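Review: Vusteteck footfall and member reporting service, first year of use

Prepared for the Duvham Town Center Partnership by Chiamaka Aliyu, Member Services

The Partnership represents retail, food and professional businesses within the Duvham improvement district. Members pay an annual levy, and in return they expect clear evidence of how the district is performing. Until last year this evidence came from manual counts carried out twice a year, together with a paper survey that fewer and fewer businesses returned. In January the Board approved a subscription to Vusteteck, a combined visitor counting and reporting service. This review sets out how the service has performed and whether it should be renewed.

Scope of the service

Vusteteck supplies wall-mounted counters, a web dashboard and a monthly report sent by email. Our contract covers the main shopping street, the Balogun arcade and the approach from the rail station. It also includes a member portal where businesses can enter weekly sales as a percentage change on the previous year. No business is asked to disclose actual sales figures, and individual entries are not visible to other members.

Installation

Installation was completed over two visits. The first went to plan. The second was delayed when the building owner at the station approach asked for further details about the fixings, and the supplier took longer than we would have liked to provide them. Adebayo Chukwu, who manages the arcade, reported that the fitting there was tidy and that work was finished before opening time. Districts with several building owners should settle permissions in writing before agreeing on a start date.

Accuracy

Staff compared the counters with manual counts on the main street. In a test period during which our staff recorded 1000 passersby, the difference was small enough to be of no practical concern. Results in the arcade were less consistent at first. People waiting near the north entrance were being counted more than once, and the supplier adjusted the settings after a second request. The figures have been steady since then. Heavy rain still appears to lower the count at the station approach, and we would advise members to read the totals for very wet weeks with some care.

Dashboard and reports

The dashboard is plain and quick to load. Members can view figures by hour, day or month and can compare one location with another. Ladi Wike, who runs a shoe repair business on the main street, changed her opening hours after seeing how early the morning trade began. Several café owners have used the hourly view to plan staffing.

The monthly report is weaker. It runs to many pages, repeats the same charts under different headings and offers little comment. Our office now prepares a one-page summary for members, and this takes up staff time that the subscription was meant to save. The export function is also limited – data can be downloaded for one location at a time only.

Member portal

Take-up of the portal has been the main disappointment. At the close of the first quarter 56 businesses had registered, and almost 60 are registered today. Tamunoemi Akpan of the Clelano gift and food store told us that the weekly form was easy to complete but that reminders arrived at the busiest part of the trading week. The reminder time can be changed only by the supplier. We have asked for this control to be passed to district staff.

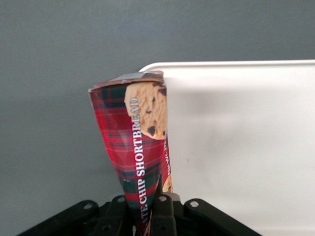
A cookie carton in red tartan.

Support

Telephone support is available during office hours and calls are generally answered promptly. Email requests are slower. Training was provided by Damilola Okafor, whose sessions were well prepared and pitched at the right level for owners with little time to spare. A recording was later made available to members who could not attend.

Cost

The annual charge is $2000 for each counting location, with the portal included. There is no separate installation fee. A further charge applies if a counter has to be moved, and this was not made clear at the time of signing.

Recommendation

The counting service is sound and has given members information they did not have before. The reports and the portal need further work. We recommend renewal for one year only, subject to written agreement on reminder settings, full data export and the cost of moving equipment. Members who wish to comment on the service should contact the Partnership office before the renewal is put to the Board.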